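Community > Food & Kitchen > Holiday Cooking > Passover

Covering counters for Passover, rental kitchen, what actually holds up?

Posted by modise_kitchen

First time hosting seder in this apartment and I'm stuck on the counters. Old stone-look laminate, seams everywhere, landlord won't let me glue anything down. Last place had real granite so we just cleaned it, waited, poured boiling water over and done. Laminate our rabbi says cover, don't bother pouring.

So cover with what? Last February I bought a roll of the heavy foil way ahead thinking I was clever, tried a test piece, tore in 2 days just from sliding the toaster across it. Also looked at cut-to-size plastic sheets from Zusia, $119 for my length plus shipping, which is a lot for eight days. But if I can reuse it maybe ok?? Counter run is 56 inches on one side and 23 on the short side by the stove.

Things I need to know:
- does it have to be taped at the edges or can it just lie there
- what about hot pots straight off the stove
- backsplash, yes or no
- can the same cover go back on next year

Not looking for a fight about customs, I know everybody's grandmother did it different. We're Ashkenazi if it matters. Kitniyot not the issue, just the counters.

Tags: passover, kashering, counters, rentals

Posted by otus_and_onions

Done this in four rentals now so, quick version.

Skip the foil except around the stove. Corrugated plastic sheet is what you want, the stuff yard signs are made of. Any sign shop or hardware store, comes in big sheets, cut with a utility knife. Score it along the flutes and it folds up the wall a few inches if you want a lip. Your 23 inch piece you can probably get out of the offcut from the long one, measure before you buy the second sheet. I didnt and have a spare sheet behind my dresser to this day.

Edges: tape the front edge and anywhere two pieces meet. Painters tape, the blue kind, not duct tape, duct tape leaves gunk and your landlord will notice. Back edge I leave alone if it's tight to the wall. The point is crumbs and liquid not getting under and back up, and the cover not sliding around when you chop.
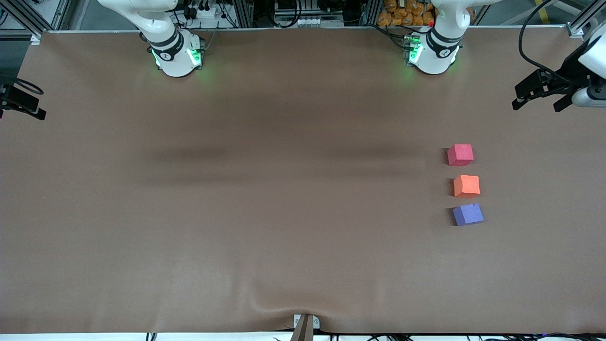 Hot pots is where people get into trouble. The plastic will warp. Put down a trivet or a thick wood board that's only for Passover and park everything hot on that. I also put a folded towel under the hot plate. Do not trust the plastic with a soup pot, I lost a whole corner that way in the middle of the first seder with everybody in the next room asking when's the soup.

Backsplash: we were told cover it only behind the stove and where food or hot pots would touch it. Foil is fine there because nothing drags across it. Other people cover to the cabinets. Ask.

Reuse: yes. Wipe down, dry it really well, write on the back which piece goes where and which side is up, tape them together flat and put them with the Passover dishes. Mine are on year five. Keep them out of the chametz kitchen the rest of the year, obviously, don't be like my sister in law who used one as a craft table and then couldnt remember which.

One more thing, clean the counter properly BEFORE you cover. Covering isnt a replacement for cleaning. Get a toothpick into the seam by the sink, you'll be amazed. Then let it dry completly or you get a smell by day four.

Posted by drillis77

just use contact paper. peels right off

Posted by modise_kitchen

Tried contact paper on a shelf once and it took the finish with it, so no thank you, not on a deposit. Going with the corrugated. Do you do anything around the faucet? Mine sits right at the back edge of the sink and there's maybe a finger of counter behind it.

Posted by otus_and_onions

Foil strip back there, pinched round the base, tape on top. Ugly but it stays. And if the sink is porcelain get a basin or a rack insert, that's a different question, there's a long thread on sinks already so look there first. Enamel and composite come up in it too I think.

Also buy your tape now. Store by me was out the week before last year and I ended up with green frog tape at double the price.

Filed under: Holiday Cooking, Kosher Kitchen Basics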